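Ask Josefina Mansilla when a machine will fold her laundry and she looks at the ceiling for a while.

"I have been telling my mother two years since I was in graduate school," she says. "She has started buying clothes that don't need folding."

Mansilla runs the manipulation group at Trikell, which means she spends her working day trying to get two fingers to do what a bored teenager does with ten. The company sells to small shops, and the chores on its list are small too: coil a cord, flip a switch, put the box back on the shelf it came from. Her colleague Wenceslao Toledo keeps the list. It had 20 chores on it in May. Five are now marked "mostly."

What does mostly mean?

"It means don't invite the customer," Toledo says.

Cords are his particular grievance. A box stays the shape it was when you reached for it. A cord has opinions. "You grab it in one place and it moves in four others," he says. "Then the plug goes under something and everybody goes to lunch."

Shirts are worse, and neither of them will discuss fitted sheets on the record.

The training method is less glamorous than the brochures. People do the chore themselves with a hand-held gripper, over and over, and the software studies the recordings. The group has 3,000 of them. Mansilla did a good share personally and says her own kitchen has suffered for it.

"I come home and I don't want to pick anything up. I have picked things up all day."

The first paying customer is Ríos, a hardware store whose owner wanted a robot to straighten the extension cord aisle at night. He has been very patient, according to Mansilla. According to Toledo, he has hired his nephew.

Would either of them have one at home?

"To watch, sure," says Mansilla. "I'd still do the dishes first."

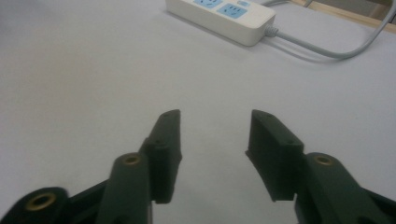
Open gripper fingers and a power strip on a white tabletop.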